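Demonstration Operators, Household Textiles (part-time, paid)
Prembridge, Skadthorpe site

Prembridge is recruiting operators to record garment-handling demonstrations with the Kellon hand-held gripper. Recordings are used to train manipulation policies. No robotics background is required.

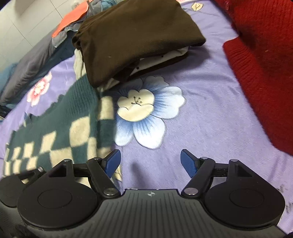
Each operator completes 200 demonstrations over 5 shifts. An episode covers one garment, from first grasp to final placement. Work surfaces are ordinary household ones, and a patterned cover such as the purple floral blanket stays in place for the whole session. Keep both finger pads in view and move at a steady pace.

Applicants must be able to hold the tool one-handed and repeat a fold to a written procedure.

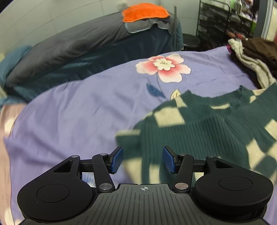

Gripper open over a checkered knit sweater, collar at the far side.

Shifts begin in January. Send your availability and dominant hand to Dimas Sopacua, Osman Building, Skadthorpe. Applications close December 14, 2019.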